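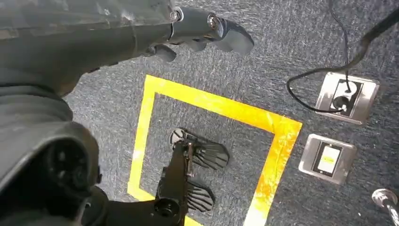

Plirkau Floor Games Club - Nendale Room

Print this page | E-mail this page

# Tape Squares: floor layouts for small rooms

Welcome! We have been taping shapes onto carpet since April, and this folder is where all of it finally lives together. If you have a bit of floor and a roll of tape, you can use every layout in here (and please do, we love hearing how they go).

The basic unit is the yellow square. Bright yellow shows up beautifully on speckled gray-blue carpet, even from the far side of the room, and it's the color all the drawings assume. Other layouts are built out from it.

## What's in the folder

- `layouts/` - 30 floor plans, one per file
- `notes/` - 137 short write-ups from club nights, mostly typed by Niamh Kavanagh
- `games/` - rules for nine games, including Malik and Erora, our two big favorites
- `tape.txt` - everything we know about tape, which is a lot by now

## Laying a square

Vacuum first. Run the top edge, then do the two sides, and press the corners down hard with your thumb. Tear the tape by hand if you like; the ends don't have to be pretty. Seija Huttunen likes to overlap her corners and I butt mine together, and both ways are fine for every game in the folder.

Tape picks up smudges and wears. A worn side is still a perfectly good side as long as players can see it, so we leave squares down for weeks and replace one strip at a time. Peel slowly and keep the tape low to the carpet.

## Naming

Layouts are numbered in the order we drew them. Number 5 has two versions, 5a and 5b - use 5b, it fits through the doorway!

## Known gaps

Malik still has no rules for odd numbers of players. A few early notes don't say which layout was used, and I'm working back through them with Niamh.

Last updated Fri 9 October

5 comments | 9 shares

This site uses cookies. Accept | Settings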